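The plate comes first
By Tsion Bogale

I bought a star fruit because it was two dollars and it was yellow. I had no plan for it. I was supposed to be buying onions.

If you shop at a proper fruit market you'll know how this happens. You go past the apples with your head down, very sensible, list in hand, and then there's a tray of something ridiculous near the register and suddenly you're a person who owns a carambola. Mine rode home on the passenger seat with the onions in the back (yes, I went back for the onions) and then it sat in the kitchen for a day while I wondered what on earth to serve it on.

That's a strange way around, I know. Most people decide what they're going to cook and then reach up for whatever plate is clean. I've been doing it backwards since March, when I came home from Clivness, the secondhand homewares barn out past the tile places, with a boxful of coloured plates that my cupboards did not need. Pink ones, a green one like old toothpaste, a mustard one with a chip that I turn to face the wall. Now I pick the plate first and let it boss me around.

My friend Adanech Dinsa started me on it. She has a rule that fruit should never go on a plate of its own colour, and she'll physically move your mandarins if you've put them on something orange. Green grapes go on her dark red plate. Plums get the pale yellow. She used to keep one enormous white platter for everybody and everything, like a hotel breakfast, and gave it to her cousin the same week she bought her first coloured one. I laughed at her for ages, and then I tried strawberries on a soft grey-blue plate and had to ring her up and apologise.

So, the star fruit. Against the mustard plate it simply disappeared. The green one made it look unripe, which is unfair on a fruit that already has people suspicious of it. But a salmony, coral sort of pink, matte, with a good wide rim! Yellow on that pink is pure seaside holiday. It's the colour of gelato shops and old beach towels, and it doesn't need a single sprig of mint. 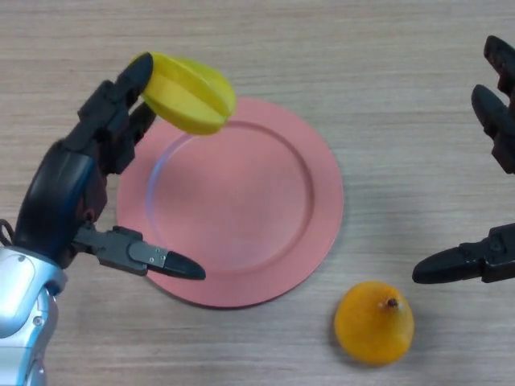
Robel Abdella thinks I've got it wrong, and told me so at length. He reckons a star fruit is wasted whole on any plate, pink or otherwise, and that the only honest thing to do with one is slice it straight away so people can see the stars. Leave it whole, he says, and your guests will assume it's a decoration and go hungry.

He has a point about the guests. I once put out a bowl of whole persimmons at a lunch and took every last one of them inside again at the end of the day. People are shy of fruit they'd have to ask about. But I do like a whole one on the table for a bit beforehand, ridges and all, before the knife comes out. Half the fun of a carambola is that it looks like something a child would draw if you asked for a fruit from another planet, and then you cut across it and it's even better.

If you've never done one: wash it, trim the two ends, and run a peeler or a small knife down the edge of each ridge, just enough to take off the thin strip that goes brown and a bit tough. Then cut across, as thick as a slice of cucumber for a sandwich. Flick out the seeds with the tip of the knife. The skin stays on. It tastes somewhere between a grape and a green apple with a squeeze of lemon over it, and if yours tastes only of water, put it down to bad luck and try another shop. People with kidney trouble are told to stay away from star fruit altogether, so do mention what it is before you hand the plate around.

Now the arranging. On a plate with a raised ring between the rim and the middle, like my pink one, I stay inside the ring. The wide rim is there to be looked at! Once you've got slices creeping up onto it the whole thing looks like a spill. I overlap mine in a loose circle and leave a gap, so the first person doesn't feel they're wrecking it. Zewditu Birhane goes the other way and scatters hers any old how, and it always looks gorgeous, and I have tried to copy it and mine looks as if I tripped.

A word on matte glazes, because I get asked. They're lovely under fruit. Shiny plates throw the kitchen light back at you and you end up admiring the downlights. A matte one still picks up some glare where the surface slopes, but the flat parts stay quiet and let the colour be the colour. The catch is cutlery. Metal leaves grey pencil marks on some matte finishes, so I keep mine for finger food and wash them by hand with a soft cloth. Baking soda paste shifts most marks. I've also learned to check with the seller whether a big plate is meant for food at all, as some chargers are made only to sit under another plate. Clivness had the maker's card for mine tucked in the box, thank goodness, and it said food safe.

And then the table itself, which I'd never thought about until I started all this. I had a tablecloth on ours for years, a busy floral one, and every plate I put on it had to shout. In the end it went into the wash and I never put it back. A pink plate straight onto pale timber is a different thing altogether. You get the fine lines of the grain running along underneath and this calm, biscuity colour that gets on with everybody. My mother-in-law was scandalised. She has since asked where I found the plates.

You can spend silly money on this if you want to. There's a handmade charger in the window at Konemard, the good shop, the one with the bell on the door, with a tag on it that says 900. I visit it. I don't pick it up. My whole boxful from Clivness cost me 20 dollars, chip included, and I've had more pleasure out of it than out of any wedding-present dinnerware I've ever been frightened of.

The star fruit, since you're wondering, lasted until mid-afternoon. I sliced it in the end (Robel, you may have this one) and ate most of it standing up with the radio on. The onions are still in the bag. I'm thinking of the green plate for them, once they're pickled and pink, and Adanech has already said yes.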